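## 4.3 Loading and Cleaning the Door Shelves

Applies to Gredetia upright models with a fixed lower door bin and a single crisper drawer. 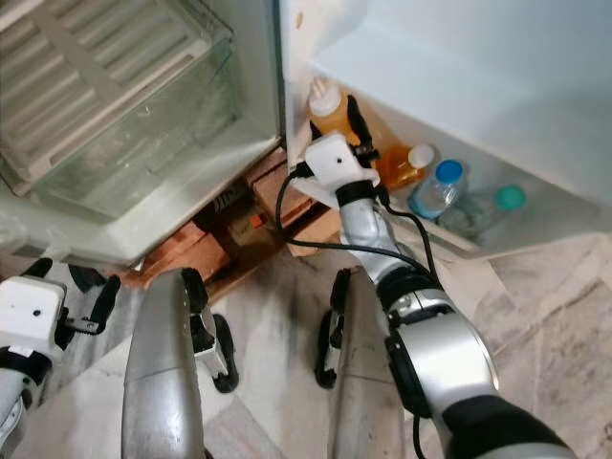
The lower door bin carries the heaviest items stored in the door and must be loaded in a set order. Bottles stand in one row along the length of the bin, inside the front lip. Start at the hinge and work outward. Squeeze bottles go in first, as with the orange one with the white nozzle cap, and water bottles follow toward the far end. A bottle that leans or lies low in the bin, like the one with the teal-green cap, must be set upright before the door is closed. The bin is rated for a total load of 400 ounces, evenly spread.

### Loading the bin

1. Open the door fully. The crisper drawer cannot be pulled out past a partly open door.
2. Check that the bin is seated on both side lugs. Press down on each end until it stops moving.
3. Tighten all caps. Close the tips of nozzle bottles.
4. Place the first bottle against the hinge end of the bin.
5. Add the remaining bottles one at a time. Do not force a bottle into a gap that is too narrow for it.
6. Close the door slowly and check that the gasket meets the cabinet on all four sides.

**Note:** Bottles taller than the clearance given in Table 6 belong on the main shelf. Raising the bin above them is possible only on the Vumley door kit (part 3711), which has a second pair of lugs.

**Caution:** Do not hang on the bin or use it to pull the door open. Cracked lugs are not covered by the warranty.

### Removing and cleaning the bin

1. Take out all bottles and stand them on a level surface.
2. Hold the bin at both ends and lift it straight up – about two inches – until it clears the lugs.
3. Wash the bin in lukewarm water with dish soap. Rinse and dry.
4. Wipe the inner door panel with a damp cloth. Brown spots left by sauces or syrups should be soaked for a few minutes under a wet cloth and then wiped again.
5. Wipe the bottom edge of the cabinet below the crisper drawer, including the corner on the hinge side.
6. Refit the bin and reload it as described above.

**Caution:** Do not use scouring pads, bleach or hot water on clear plastic parts. The drawer walls can craze, and the damage cannot be polished out.

**Note:** If the door swings open after loading, remove bottles from the far end first. If it still does not stay closed, adjust the front feet as described in Section 2.4.

Replacement bins and lugs are supplied by Kwiatkowski Parts, Rarkstead. Quote the model number from the label inside the cabinet.

Section revised in December by Witold Laskowska.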